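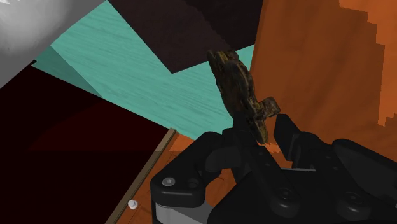

Looking after cast iron and carbon steel

Most trouble with cast iron comes from too much oil at seasoning time and too much water at washing time. The notes below cover everyday pans, camp ovens and flat barbecue plates. Enamelled cast iron is a different matter and should be washed like any other pot.

After cooking

Let the pan cool until you can hold the handle with a bare hand. Wipe out the fat with paper towel and put it in the bin. Rinse under warm water and go over it with a stiff nylon brush. A small squirt of dishwashing liquid will not hurt a well-seasoned pan. Dry it with a tea towel, then set it over a low burner for 4 minutes. Rub in half a teaspoon of oil and wipe off the excess.

Stuck food

Cover the bottom with coarse salt, add a little oil and scrub with a folded cloth. For burnt sugar or marinade, simmer a centimetre of water in the pan and loosen the crust with a wooden spatula. Don't leave it to soak overnight.

Surface rust

Light orange rust comes off with fine steel wool. For heavier patches, mix equal parts white vinegar and water and soak for no more than 30 minutes, checking as you go. Vinegar left too long will pit the metal. Rinse, dry over heat and re-season the same day.

Seasoning in the oven

Heat the oven to 230 °C. Warm the pan, coat it inside and out with canola or grapeseed oil, then wipe it as though you had put the oil on by mistake. Place it upside down on the middle rack with foil on the rack below. Bake for an hour and leave it in the oven to cool. Stripped pans need 2 or 3 coats. A sticky finish means the oil was too thick, and another hour at the same heat usually fixes it.

Storage

Put a sheet of paper towel between stacked pans. Camp ovens should be stored with the lid slightly ajar so air can move through. If the shed is damp, bring them indoors by July.

Acidic food

Tomato, wine and lemon juice will dull the colour of a new pan. A quick splash is fine once the seasoning has built up. Long-simmered sauces belong in stainless steel.

Tips compiled by Gráinne Breathnach, Briscombe. Reader questions are answered on Thursday.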